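Birkero Hard Finish Oil, 2-coat

Sold by: Drevine
Last updated: June

Birkero is a hardening oil for indoor wood: tabletops, drawer units, cabinets, shelves. It comes from Kuusk in a flat can with a lid that takes a screwdriver and some patience. We stock it because people ask for it. We were slow to take it on, having sold enough "miracle" oils over the years to be wary of another one.

The label says two coats, dry by morning. We tried it on a spare oak board at the shop and would put it differently. Two coats will do on a dresser or a bookcase. On a table that gets dinner plates every night, plan on three, and leave 12 hours between them even if the first one feels ready sooner.

The label also says "furniture grade." We asked what grade that was and got a brochure back.
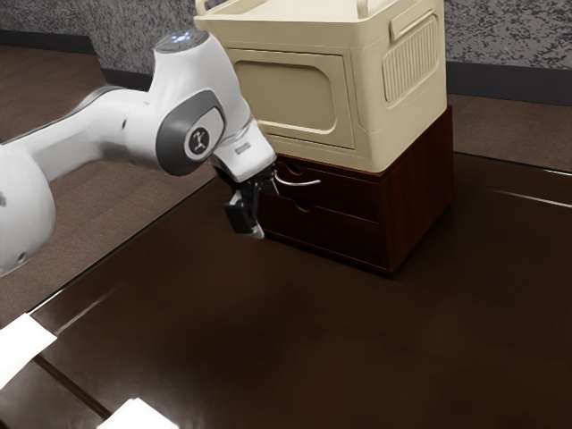
What it does well

It goes on thin and wipes off without much fuss. On dark woods it deepens the color a good deal, so test the underside first if you like yours the way it is. The smell is mild for an oil of this type, though we would still open a window. Small scuffs can be sanded by hand and touched up without redoing the whole top, and to us that is the best argument for buying any oil at all.

What we doubt

"Heatproof." A mug of coffee left no ring on our board. A pan straight off the stove did. Use a trivet.

"Never needs maintenance." We have yet to meet a finish that didn't. Expect to add a light coat once a year, more often near a sink or a sunny window.

"Satin." Put on thick or buffed hard, it comes up closer to gloss. Some people want that. If you don't, wipe it back early with a lint-free rag and stop there — more rubbing will only make it shinier. A high shine on a dark top also shows every crumb and fingerprint, whatever brand you buy. 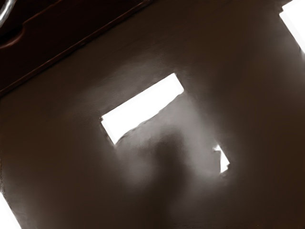
Hannelore Fröhlich writes that she got a decent low sheen on a walnut desk with this oil, but only after she threw out the foam pad that came with it and used an old T-shirt. She also thinks we are too hard on the yearly coat, and has gone longer than that without one.

Fair enough on the pad. We no longer put it in the box. We'll stand by the yearly coat.

Coverage

The maker gives 77 square feet per can for one coat. Our oak board drank more than that figure would suggest, and bare pine will be worse. Buy one can more than the math says if color match matters to you.

Before you start

Sand to 200 grit and wipe off the dust. Old wax has to come off completely. Lay used rags flat outdoors to dry, or soak them in water before they go in the trash. Oily rags in a heap can catch fire on their own, and on that point we have no quarrel with the label.

Orders placed on a Sunday go out the next working day. Unopened cans can be returned; opened ones can't. For bulk orders, ask for Jhun Umali at the front desk.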